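4. Hanging shirts on the Zirville tabletop rack

Base flat on the table, post at the back. Check the screws before you load it – hand tight is fine.

1. Basket next to the rack, not on the base.
2. Take out one shirt. Shake it.
3. Hanger in thru the neck, label to the back.
4. Hook over the rail. Straighten the sleeves.

Note: plastic or wire hangers both OK.

Pink T-shirt, rack and basket:
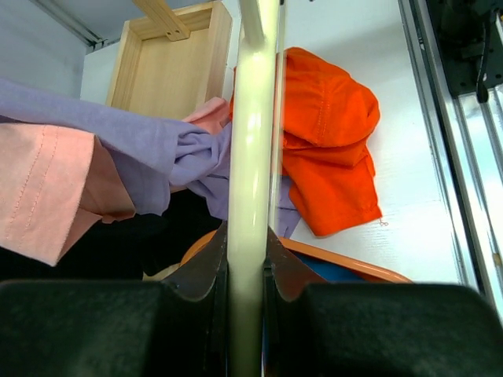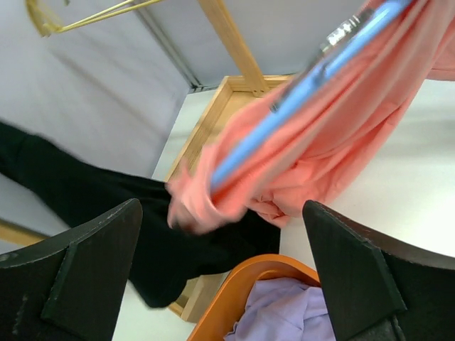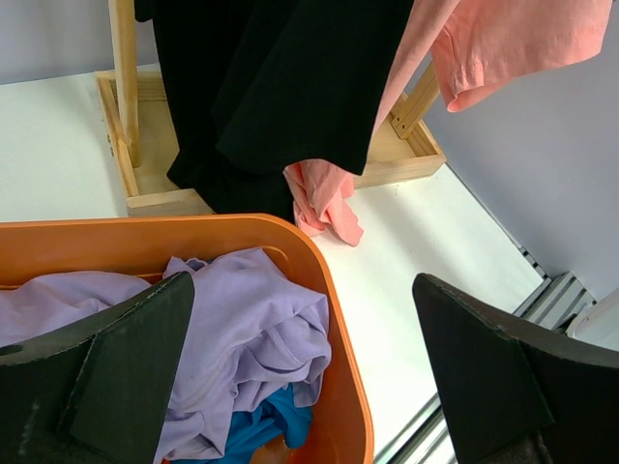
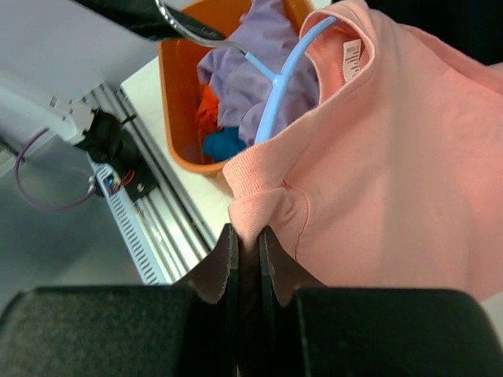 5. Leave a gap between shirts, 50 mm if you have teh room.

Caution: don't move the rack loaded. Spare screws – ask Roxana Tello, part 1345.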